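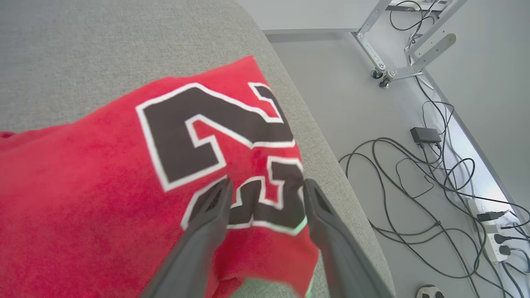 4 min read - 7 replies

Folding printed jerseys without wrecking the numbers

Posted by rubenc_17
Sunday, April 8, 2018

OK, laundry people, I need a ruling. My brother-in-law gave me his old red jersey, the one with the big 23 on it, dark numerals with a white outline, and I wear it way more than I should. The knit is soft and a little fuzzy, very comfortable, and I'd like to keep it that way. The trouble is what happens after the wash. I drop everything on the gray ottoman in the den and fold from there, and by the time I get to the jersey it has been lying in a heap with the 3 all scrunched up. The 2 usually comes through fine. I don't know why it's always the 3.

So how do you fold a shirt like this? I've been doing it the way my mother taught me, sleeves back, then in half down the middle, and that puts a crease right between the digits. My wife says hang it. We have no closet space left, so hanging is out unless something else goes.

Also, is there any way of getting a crease out of the number itself without an iron? I'm scared of irons.

- Ruben Coppens

swati_folds wrote:

Hi Ruben! Don't fold down the middle. Lay it face down on something flat, bring each side in so the folds land outside the number, sleeves laid back over, and then fold up from the bottom just once. If the number is tall you may not be able to dodge it completely, but one soft bend across is so much kinder than a sharp crease plus a bend plus whatever the drawer does to it. I do all of ours this way (two kids in basketball, one in soccer, you can imagine the pile) and the lettering on the oldest ones still looks good.

And get it off the ottoman! I mean it nicely. Anything padded with a rounded edge is hopeless for folding, the shirt slides down over the side while you're smoothing the other end. Use the bed or the kitchen table.

Norbert Takács wrote:

I'll disagree with Swati about folding. Roll it. Face out, number on the outside, rolled loosely from the hem up. No creases at all, and a drawer holds more. I've had mine rolled since November and they come out ready to wear.

As for the ottoman, I fold on the couch every week of my life and I have no complaints. You sit down, you watch the game, you fold. If I had to stand at a table the laundry wouldn't get done.

swati_folds wrote:

Norbert, rolling is fine for T-shirts, but with a thick print you're bending the whole number around a tube for weeks at a time. I had one crack on me exactly like that. It was an older shirt, I'll admit.

Norbert Takács wrote:

Then it was going to crack anyway. Roll it looser.

Liesbeth_A wrote:

Before you two go another round - Ruben, is the number printed on or is it sewn? It makes a big difference. If it's sewn-on fabric you can be a lot rougher with it. If it's a print or a heat transfer I'm with Swati, and I'd add a sheet of plain tissue paper over the front before you make that one fold. It keeps the print from sticking to itself if the drawer gets warm. Ours sits right over a heating vent, so I learned that one the annoying way.

Wash it inside out, too. Cold, gentle, and no dryer. The fuzzy ones pill like crazy in a dryer, and the pills show up on anything red.

Liesbeth Aerts, Tullness

rubenc_17 wrote:

It's printed. I just went and ran my thumb over it and there's no stitching anywhere around the edge. I have been drying it, on low. I guess I'll stop.

Tissue paper I have, there's a whole bag of it left over from Christmas.

Nobody has said anything about the crease that's already there, though?

gijs_desmet wrote:

Steam from the shower. Hang it on the back of the bathroom door, take your shower, leave it there with the door shut for a while afterward, then lay it flat and smooth it with your hands from the middle of the number out. Let it cool before you touch it again. If that doesn't do it, turn it inside out, put a dish towel over it and use the iron on the lowest setting, no sliding, just press and lift. I know you said no irons. I'm only telling you what I'd do.

On the folding fight: I hang the good ones and throw the rest in a basket. My closet is a disaster but my jerseys are beautiful.

swati_folds wrote:

Gijs, the basket ones are exactly the ones that end up like Ruben's 3.

gijs_desmet wrote:

Yes, and I wear those to paint the garage.

rubenc_17 wrote:

Update for anybody following. Shower trick got most of it, the 3 lies nearly flat now and I'm not going to push my luck with the iron. I folded it Swati's way on the bed, with the tissue in, and it fits in the second drawer if I move the sweatpants. Norbert, I rolled two old T-shirts in your honor and you're right that they take up less room. My wife would still like the jersey on a hanger, and she has started taking my winter coats out of the closet to make her point.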